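Section 4. Setting up the memory insertion routine in Trurar

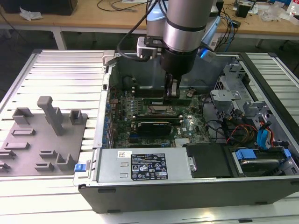
Iñaki Miranda asked after the last revision whether this section could be cut to a single line, "press Teach and let the planner sort it out," given that Trurar now has automatic slot finding. It could not. Automatic slot finding gives you a guess with a confidence score attached, and the score is worth less than it looks. Follow the steps.

Before you start

You need Trurar running on the cell controller, the Dakard force module enabled, and a case fixed to the table so it can't slide. The arm must already be calibrated to the table (Section 2). If you skipped the calibration check because the screen was green, go back and do it. Green means a calibration file exists. It does not mean the file is any good.

CAUTION: Power to the target computer must be off and its mains lead unplugged. The software has no way of checking this, whatever the "Target safe" box seems to suggest. That box only records that somebody ticked it.

4.1 Load the scene model

1. Open Scene and choose Import Case.
2. Select the case model. If yours isn't listed, pick Generic Open Case and set the inside dimensions by hand.
3. Turn on Obstacles from Camera. The model knows the sheet metal. It does not know your cables.
4. Look at the obstacle overlay from at least two angles. Dark cables over a dark case wall are often missing from it. Draw a keep-out box over any bundle the overlay has dropped.

NOTE: The drive cage has perforated sides, and depth data on perforated metal is poor. Draw one solid box over the whole cage and be done with it.

4.2 Find the slots

5. Choose Perception, then Find Slots.
6. Wait for the colored outlines. Each one should lie along the full length of a slot.
7. Check the slot order against the board. With 4 slots side by side the detector likes to shift everything over by one, and it will report high confidence while doing so.
8. If an outline is off, drag it into place and press Lock. Don't press Find Slots again hoping for better luck – same image, same answer.

4.3 Teach the approach

9. Jog the gripper until the module hangs above the chosen slot with its long edge parallel to it.
10. Check the key notch against the slot key. Trurar can compare these for you, but treat the result as a second opinion.
11. Press Save Hover Pose.
12. Set the hover height to 30 mm for the first runs. Lower values save a little time and leave you very little room to hit Stop.
13. Set Approach to Straight Line. The default, Best Path, may swing the wrist through a shorter joint motion that passes closer to the case wall than you'd like.

4.4 Set the insertion

14. Open Control and switch the last leg of the move from Position to Force.
15. Set the search pattern to Spiral and the search radius to 2 mm. A wider search will find something, and it may be the next slot.
16. Leave the force limit at the value in your Dakard module file. Don't raise it to cure a failed insertion. A failed insertion is nearly always an alignment problem.
17. Run the routine at low speed with Contact Disabled. The arm should stop above the slot and back out along the same line.
18. Enable contact and run again with a scrap module, keeping a hand on the stop button.

CAUTION: "Insertion complete" means the force curve matched a template. A module resting on a half-closed latch can produce much the same curve. Look at both ends of the slot yourself.

4.5 If it doesn't work

Planner returns "No path": one of your keep-out boxes probably overlaps the hover pose. Shrink the box. Don't delete it.

Spiral search times out: redo step 9, then check how the module sits in the fingers. A small tilt in the grip is enough.

Works on one case, fails on the next: expected. Saved slot positions belong to one case in one location. Run 4.2 again for every case you put on the table, including the ones that look identical.

Log files are kept in the job folder under the routine's name. Save them before you restart Trurar, as a restart clears the force data.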